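# Gonenard opens spring sign-up for its Pania home linen care classes

**SKOSOVECK** – Sheets, tea towels, curtains and the good tablecloth that only comes out when the cousins visit: all of them get their turn this season, as Gonenard opens sign-up for a new run of its Pania classes on looking after household cloth. 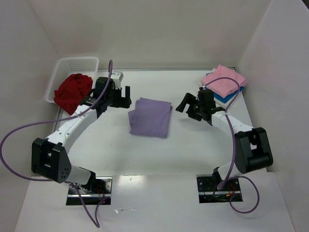
## A class for the cloth you already own

Gonenard is best known in Skosoveck for its shop on the corner of the old market street, where people have been buying bedding and kitchen linen by the yard for as long as most customers can remember. The Pania classes grew out of conversations at the counter. Someone would come in for a new set of napkins, mention the gravy stain that had ruined the old ones, and go home half an hour later with a bar of plain soap and instructions written on the back of a receipt. After enough of those receipts, it seemed only fair to put out some chairs and do the thing properly.

The spring run is made up of 34 sessions, held in the long room above the shop. Each one lasts 50 minutes and stays with a single subject, so people can come for the one that worries them most, or settle in and take the lot (and several of our regulars plan to do just that!). Subjects include washing linen for the first time, getting candle wax out of a tablecloth, caring for wool blankets through the summer, simple darning, and the fitted sheet, which has been asked for so often that it now has two evenings to itself.

## What people will learn

The teaching is led by Chia-jung Yang, who joined Gonenard as a seamstress and now looks after repairs and alterations for the shop. She has rewritten the class notes from start to finish for this season, with larger type and more room in the margins.

"People arrive a little embarrassed, with something folded up at the bottom of a bag, and they say it's probably too far gone," said Yang. "Sometimes it is, and then we talk about what it could become – a good old sheet makes wonderful dust cloths, and I would never turn down a worn towel for cleaning windows. But very often a long soak and a bit of patience will do more than they expected. I love those evenings. I go home far too late because everyone wants to stay and talk about their grandmother's ironing."

Those taking part are warmly invited to bring a piece of their own to work on. It should be clean enough to handle, and small enough to share a table with a neighbor, so please leave the king-size quilts at home and bring a photograph or a corner of matching fabric if you have one. Needles, thread, soap and brushes are all provided, along with tea, coffee and whatever has come out of the oven at the Kao bakery next door that afternoon.

## Cleaning cloths get an evening too

New this season is a session on the hard-working things that live under the sink. Cleaning cloths are easy to forget about until they begin to smell, and the class covers how to wash them, how to dry them between jobs, when to boil cotton ones, and why fabric softener tends to leave them pushing water around the counter when they ought to be soaking it up. There will also be time to hem a set of cloths from remnants, which the shop has been putting aside all winter in a very large basket.

Beginners are welcome at every session. No sewing machine is used except in the hemming class, where Yang will be on hand to thread the bobbins and untangle whatever needs untangling.

## Sign-up and places

There are nearly 200 places across the season. Sign-up opens on Sunday at the shop counter, with the doors open from 10 a.m., and will continue by telephone during normal shop hours for as long as places remain. The first session takes place in April and the last in June, and printed schedules can be picked up from the shop or from Kao.

The long room is reached by a flight of stairs, so anyone who would find those difficult is asked to mention it when signing up. Yang repeats the most popular sessions on the ground floor after closing time, and she will gladly find a chair near the door.

## About Gonenard

Gonenard is a family-run linen and fabric shop in Skosoveck, selling bedding, table linen, towels and cloth by the yard, with a repairs and alterations service on the premises. Pania is its program of classes in household linen care and simple mending.

**Press contact:** Chia-jung Yang, Gonenard, Skosoveck. Members of the press who would like to sit in on a class are very welcome, and may bring their own mending.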